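Cilar 桌面收纳柜使用半年的感受
2021年5月

先说明一下，中文不是我的母语，我学了很多年，写长文章还是会慢。如果有的句子读起来奇怪，请大家原谅。这个柜子我买之前在网上找评价，找到的都很短，只有"好看""不错"这样的话，所以我想写得仔细一点，给准备买的人参考。

我是去年11月在 Hemville 的网店买的，白色，高的那一款，价格875元，运费另外付了79元。同一个系列还有一款更大的落地柜，卖2,494元，我的房间放不下，也没有必要。当时我还比较了 Wurent 的一款，便宜200元，但是它没有门，只是一个开放的架子。我的书桌在窗户旁边，灰尘很多，所以我一定要有门的。

收到的时候包装很好，四个角都有厚的纸板保护，没有碰坏的地方。说明书只有一张纸，图比较小，文字也少，我在装门的那一步看了很久。门的配件要先轻轻拧上，等门的位置调整好以后再拧紧。我第一次没有这样做，结果门关上以后上面的缝宽，下面的缝窄，只好全部松开再来一次。如果你有经验，可能一个小时可以装完，我用了一个下午。

颜色方面，商品页面写的是"纯白"，我觉得不太准确。它是带一点灰的白，边上有一条细细的深灰色。我个人喜欢这个颜色，放在浅色的木头桌面上很安静，也不会显得脏。如果你家里的家具是很亮的白色，放在一起可能看得出差别，这一点请注意。 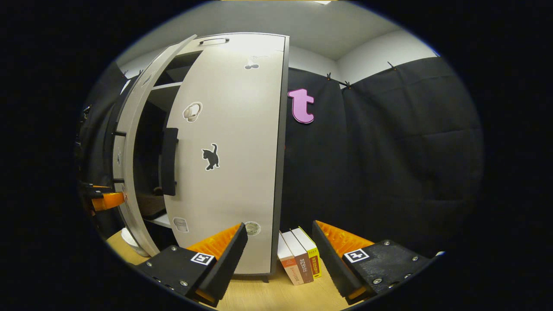 柜门打开的样子，贴纸是后来自己贴的。

把手是黑色的，有一条横的在上面，还有一条竖的。竖的那条很长，我从坐着的位置伸手就能拉到，不需要站起来，这个设计我给高分。横的那条比较细，我平时用得少，有时候挂一条擦桌子的小毛巾。黑色把手容易留下手指的印子，用软布擦一下就没有了。

里面有隔板，上面我放纸和信封，下面放比较重的东西，比如字典和一个旧的订书机。隔板的边是白色的，里面比较暗，如果房间的灯不够亮，找小东西会有一点困难。我后来买了 Ayala 的小夜灯，用胶贴在里面，就好多了。用了半年，隔板没有弯，但是我也没有放特别重的东西，所以不能保证放满书以后是什么情况。

再说一说贴纸。柜子的面很平，刚买来的时候我觉得太空了，像医院的柜子，就慢慢贴了几张。有樱桃，有杯子，还有一只走路的黑猫，尾巴翘着，是我最喜欢的。我选的都是黑白灰的颜色，这样和柜子比较配。有一张贴歪了，我撕下来重新贴，柜子的表面没有掉漆，也没有留下胶。不过我撕得很慢，还用吹风机吹了一下，建议大家也这样做。

缺点我也要写清楚。第一，门往左边开，而且门很长，打开的时候要占不少地方。我原来把台灯放在左边，每次开门都会碰到，后来只好把台灯换到右边。买之前请一定量一下左边的空间。我问过客服，他们回答说开门的方向不能换。第二，门没有缓冲，关得快的时候声音比较大，晚上我都是用手扶着慢慢关。第三，柜子比较高，放在桌子上以后，最上面一层对个子矮的人不太方便。我的身高不高，拿信封的时候要站起来。

清洁很简单，湿布擦一遍，再用干布擦一遍就可以。底下和桌子接触的地方我垫了四块薄的毛毡，是自己另外买的，盒子里面没有送。我觉得这个价格应该送。

总的打分，五分里面我给四分。少的一分主要是因为关门的声音和没有送毛毡。如果你的桌子够大，左边也有空的地方，我觉得可以买。如果桌子比较小，还是看看 Wurent 那种没有门的吧，只是要常常擦灰。

有朋友问能不能放在厨房，我没有试过，油烟对表面有没有影响我不知道，已经在厨房用的人可以在下面留言告诉我。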